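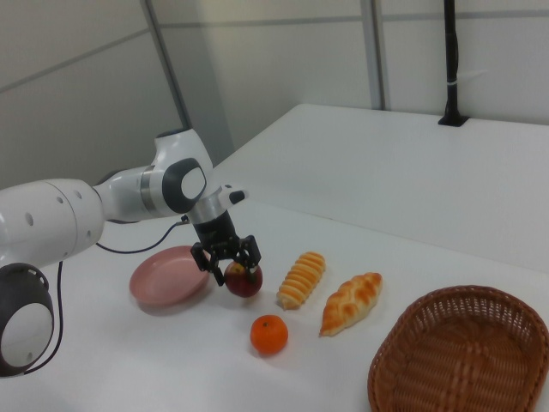 Fig. 1. Table set-up, unit 4: red apple, pink plate, bread.

Food styling and table layout, notes for unit 4
S. Mak, with additions from Ehab Zaki's session

Read before class, bring the Peltonen reader (p. 782 on, skip the part on glassware).

Main topic: color and shape on a plain white top. White shows everything. Crumbs, smears, shadows. Wipe first, then wipe again with a dry cloth.

Fig. 1, look at color first. Deep red apple against white = strongest spot on the table. Pink plate is much softer, dusty, sits back. Bread in the golden range, so warm on one side, cool-ish pink on the other. Apple between them. Note the skin has yellowish-red patches near the top, these tie it to the bread a little. Turn fruit so patches face the viewer.

Shape. Plate round and shallow, raised rim. Apple round too. The ridged roll is the odd one: long, stacked segments, like a coiled pastry. Laid on the diagonal, upper end pointing to the back. Diagonals give depth, Zaki spent most of his hour on this. Try it straight across at home and compare. Looks flat.

Shadow: plate gives a soft faint one. If yours comes out hard edged, move the lamp back or hang a sheet over it.

Empty plate or full? Marjatta Hämäläinen (reader, p. 881) says leave a plate empty only if the food beside it is clearly meant for it. Benedito Brandão disagrees, thinks an empty plate always reads as "finished eating." We will argue it in class, have a veiw.

Bread handling. Ridged rolls shed at the folds. Lift from underneath, both ends. Don't brush with oil untill the very last minute, it soaks in and the darker bands go muddy.

Exercise, in pairs:
Plate, one fruit, 2 kinds of bread. White top only. Four layouts, sketch each one before moving anything. Label warm / cool. Write one line on which piece you see first and why.

Hand in by 21st June, to Sohail Afridi not me. Late ones go in the box at Triltholm, no email pls.

Next unit: cloth and napkins, folds, wrinkles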